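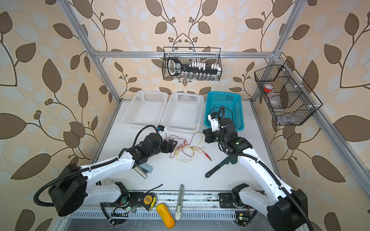 *Fig. 1. Baskets along the back, wires and stapler out in front.*

## Setting up your sorting row

The Vitia baskets came out of a very messy hobby table at Skaltunwood, and we still use the same row every day. Two white baskets and one teal are all you need to get a worktop back, and it's a lovely feeling when the last odd lead has somewhere to live!

Allow a clear stretch of worktop 90 cm wide. If yours is narrower, turn the baskets so the short sides face you.

### Choosing what goes where

Our own arrangement, worked out by Ffion Ellis over a good many cups of tea, is:

- **White, left:** leads, test wires and anything with a clip on the end
- **White, centre:** stapler, tape, scissors and other hand tools
- **Teal:** things you haven't finished with

The teal one is our favourite. It's the bright one, so a half-done job stays in the corner of your eye and gets picked up again. If you work left-handed, swap the teal to the other end and see how you get on.

### Placing the baskets

1. Wipe the worktop and let it dry.
2. Stand the baskets in a row along the back, long enough before you start sorting that you can sit down and try reaching into each one.
3. Bring the two white baskets up close to each other. They can sit at a slight angle if that suits your reach (ours usually do).
4. Put the teal basket at the right-hand end.
5. Keep the front of the worktop free. You'll want all of it in a minute.

> **Note:** The rims are smooth, so the baskets are comfortable to lift one-handed when they're lightly filled. Use both hands once the tools are in.

### Sorting the wires

Do these first. Everything else is easier to see once they're up off the table.

1. Unplug every lead at both ends.
2. Spread the tangle out in the middle of the worktop. Loose loops come apart far more quickly than a tight bundle, so resist pulling!
3. Find a clip or plug and work backwards from it. A red alligator clip on a thin red wire is a gift here.
4. Separate the colours as you go, red to one side and yellow to the other.
5. Coil each wire loosely round your fingers and fasten it with a paper tie.
6. Lay the coils flat in the left-hand basket.

> **Caution:** Alligator clips will bite through to the slots and catch on them. Close each clip over its own coil before it goes in. Never store leads that are still connected to a battery or power supply.

> **Caution:** Very thin wire ends can poke out through the openings. Fold the bare ends inwards, and use a paper liner if children share the table.

Check the side walls when you've finished. The rows of slots let you see what's inside, and any stray end shows up straight away.
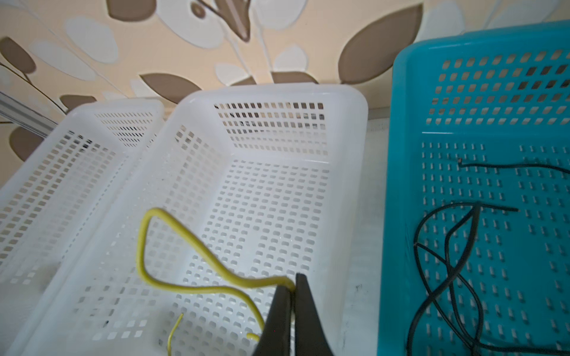
### Adding the stapler and hand tools

1. Close the stapler fully and lay it on its side in the centre basket.
2. Put scissors in with the points down.
3. Add small tools last, so they stay on top. Pins and spare staples need a lidded tin, as they'll slip through the slots.

Liners cut to fit are listed under part number 167 in the Vitia spares sheet.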